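About Ernari

Ernari keeps performance records for sheep and goat breeders. The company was founded by Begoñe Calvo, who had spent 7 years as a flock recorder before setting up her own service. It now holds records for 2,376 registered breeding females in 73 flocks.

Services

Members submit lambing dates, birth weights, eight-week weights and sire details by paper form or spreadsheet. Entries are checked against the flock register, and any animal with a missing or duplicated tag number is returned to the member as a query. Flock reports are issued each June and list growth rate, litter size and lamb survival by sire line.

Ultrasound scanning of muscle and fat depth is offered to flocks with more than 2 sires in use. Scanning is booked through the Trestia office. Members must supply a level, covered pen and a weigh crate.

Records

Data belongs to the member. Sale catalog entries are prepared on request, and the Besent index is printed beside each lot where enough relatives have been measured. Records from the former Ó Súilleabháin flock book were added to the database and can be searched by tag or by sire.

Page last revised Thursday, August 14, 2025.

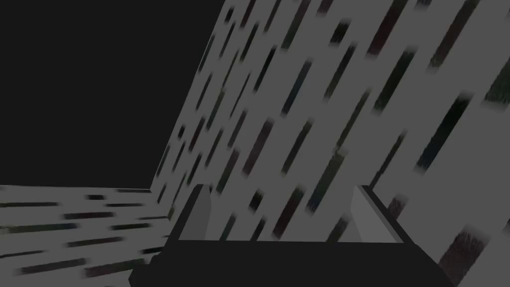

Simulated parallel gripper, fingers open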